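Ticket: Audio guide skips or repeats stops in the upstairs galleries
Site: Udthorpe Museum
Product: Zidico visitor guide (handsets and web player)
Opened by: Gülizar Kurtuluş, visitor services
Priority: Normal, raised to High in October
Status: Resolved, one item left open

Original report

Since the upstairs galleries reopened, the handsets have been playing the wrong stop or no stop at all in three places. The ground floor is fine. Upstairs we have:

Stop 17 (the chandler's shop) plays the commentary for stop 18.
Stop 18 (the rope walk model) plays nothing. The screen shows the title and the progress bar stays at zero.
Stop 22 (the lifeboat log books) plays correctly in English and plays the welcome message in French and German.

It happens on every handset I've tried. Visitors who type the number by hand get the same result as visitors who hold the handset up to the tag on the wall. We have a paper sheet at the desk for now, but people leave it on the benches and we run out by early afternoon.

Nothing was changed on our side except the case layout. The chandler's shop moved one bay to the left and the rope walk model took its old place.

Gülizar

Reply from Zidico support

Thank you for the clear list. Could you send the following?

The content version shown under Settings, About this guide, on any two handsets.
The content version shown in the dashboard under Tours, Published.
Whether the handsets were in the charging rack overnight with the rack switched on at the wall. Updates only download in the rack.

Please don't factory reset anything yet.

Gülizar Kurtuluş

Both handsets say 4.1. The dashboard says 4.3. The rack is on at the wall and the green light shows on every slot. They charge normally. The morning count is 29 handsets, all at full battery.

I should add that the web player, which visitors use on their own phones, has the same fault at stop 22 but not at 17 or 18. I only found that out at lunch when a visitor showed me.

Reply from Zidico support

That helps. It looks like two separate faults.

Fault A: the handsets are two content versions behind, so they aren't getting updates from the rack. This would explain 17 and 18, where the stop numbers were swapped in version 4.2.

Fault B: stop 22 has the wrong file attached for French and German. As the web player always uses the current version, the mistake must be in the published tour itself.

For Fault A, please check the network cable at the back of the rack. There are two sockets. The left one, marked SERVICE, is for our engineers. The right one, marked LAN, is the one that should be in use. The charging lights work whichever socket the cable is in.

For Fault B, open Tours, Upstairs Galleries, Stop 22, Languages, and tell us the file names next to FR and DE.

Gülizar Kurtuluş

Cable was in SERVICE. The rack was pulled out when the floor was waxed and I suppose it went back in the wrong hole. Moved it to LAN at 4:40 p.m. and left everything racked.

File names for stop 22:
EN: 22_logbooks_en_final
FR: 00_welcome_fr
DE: 00_welcome_de

So you're right about that one. I don't have the correct French and German recordings. They would be with Karaca, who did our translations and voice work. I've written to them.

Next morning

27 of the handsets now say 4.3. Stops 17 and 18 are correct on those, in all three languages. I walked the whole upper floor with one set to English and one set to German and only had trouble at 22, as expected.

Two handsets still say 4.1. They are in slots 6 and 7, next to each other on the middle shelf. I moved them to slots 20 and 21 and will check again tomorrow.

Reply from Zidico support

Good. If the two handsets update in their new slots, the contacts in slots 6 and 7 need cleaning. Use a dry cotton swab on the two outer pins. Do not use alcohol or metal polish on them. If they don't update in the new slots, write down the serial numbers from the battery compartment and we'll push the update by hand.

Gülizar Kurtuluş

They updated. Both on 4.3. I cleaned the pins in 6 and 7 and there was a fair amount of gray fluff on the swab. I've put two other handsets in those slots tonight, but since they're already up to date I don't know how I would tell whether the slots work.

Reply from Zidico support

In the dashboard go to Devices, Rack, Slot History. Each slot shows the last time it made a data connection. If 6 and 7 show a time from overnight, they are fine.

Gülizar Kurtuluş

Slot 6 shows 2:14 a.m. Slot 7 shows a date from before the reopening. I've put tape over slot 7.

Reply from Zidico support

We'll send a replacement contact strip for slot 7. It goes in with one screw and you don't need an engineer. Instructions will be in the packet. Raising a separate part order so it doesn't hold up this ticket.

Gülizar Kurtuluş

Karaca have sent the stop 22 recordings. I uploaded both and pressed Publish. The dashboard gave the message "Tour saved with warnings" and the published version is still 4.3. I tried twice. Priority raised, because we have a French school group booked for October and stop 22 is on their worksheet.

The warnings read:

Stop 22 FR: sample rate does not match tour.
Stop 22 DE: sample rate does not match tour.
Family page: linked stop missing.

I don't know what the third one means. Nobody has touched the family page as far as I know.

Reply from Zidico support

The first two mean the recordings were saved at 48 kHz and your tour is at 44.1 kHz. The dashboard won't publish a mix, because the older handsets play the mismatched files slightly slow. We have converted both files and attached them to this ticket. Please upload these over the ones you have.

The third warning is older than this problem. The family page on the web player has a button at the end of the article reading "Hear this at stop 18." When the stop numbers were swapped in 4.2, the button kept the old internal ID. A warning alone doesn't block publishing, but visitors who tap the button will get an empty page. Could you paste the page here as the web player shows it, so we can see which stop the text belongs to? Select all, copy, and paste is fine.

Gülizar Kurtuluş

Pasted from my phone:

Udthorpe Museum
For Families
A Mouse in the Chandler's Shop
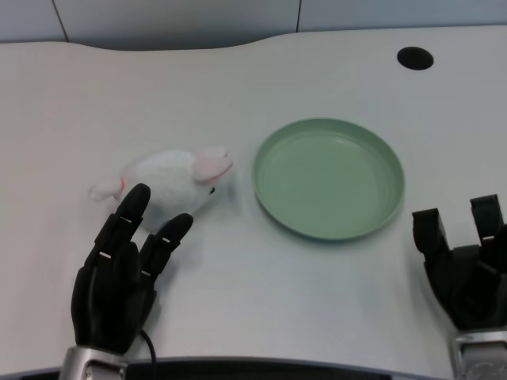 2 min read

Every shop on the quay had mice, and the chandler had more than most. He sold candles made of tallow, which is animal fat, and a hungry mouse will eat a tallow candle from one end to the other. He sold ship's biscuit too, by the barrel.

Look for the tin boxes on the top shelf. The candles were kept inside them with the lids pressed down. Can you find the box with a dent in the corner?

The chandler also kept a cat. We know this because her milk is written down in his account book, a penny at a time, between the lamp oil and the twine.

When you have finished in the shop, go on to the next bay and find out how rope was made.

Hear this at stop 18
Back to Families

That's all of it. The text is about the chandler's shop, so the button ought to say 17. It must have been 18 before the cases moved.

Reply from Zidico support

Agreed. Go to Pages, Families, A Mouse in the Chandler's Shop, Edit, and click the button block. Choose "Stop 17, Chandler's shop" from the list. Pick it from the list instead of typing the number, as a typed number only changes the label. Save the page first, then publish the tour.

Gülizar Kurtuluş

Done in that order. Published version is now 4.4 with no warnings. The button goes to the right recording on my phone and on the desk tablet.

Stop 22 plays properly in French and German on the web player. The handsets will pick it up tonight.

One more thing while I was in there. The statistics page says stop 18 has been started 2,795 times since the reopening. Is that real? It was silent the whole time.

Reply from Zidico support

It counts every time the stop is opened, whether or not sound plays. Many visitors will have tried it more than once when they heard nothing. You can leave the figure in or ask us to clear the count for that stop only.

Gülizar Kurtuluş

Please clear it. The figures go into our report to Cilbridge, who paid for the upstairs work, and I'd rather start again from a number I can explain.

Reply from Zidico support

Cleared for stop 18. The counts for the other stops are unchanged. Stop 17 will include some visitors who heard the wrong commentary, and we can't separate those out.

Gülizar Kurtuluş

Understood, I'll put a note in the report.

All handsets on 4.4 this morning apart from one that was left in the education room overnight. It's racked now. Walked the floor in French with the worksheet and every stop on it matched.

The contact strip for slot 7 hasn't come yet. Otherwise you can close this.

Closing note from Zidico support

Cause, Fault A: rack network cable in SERVICE socket. Handsets charged but received no content after 4.1.
Cause, Fault B: welcome message files attached to stop 22 for FR and DE.
Also found: poor contacts in slots 6 and 7, sample rate mismatch on supplied recordings, family page button pointing to an old stop ID.
Fix: cable moved to LAN, files converted and replaced, button relinked, tour published as 4.4, contacts in slot 6 cleaned.
Open: contact strip for slot 7, moved to part order. Slot to stay taped until fitted.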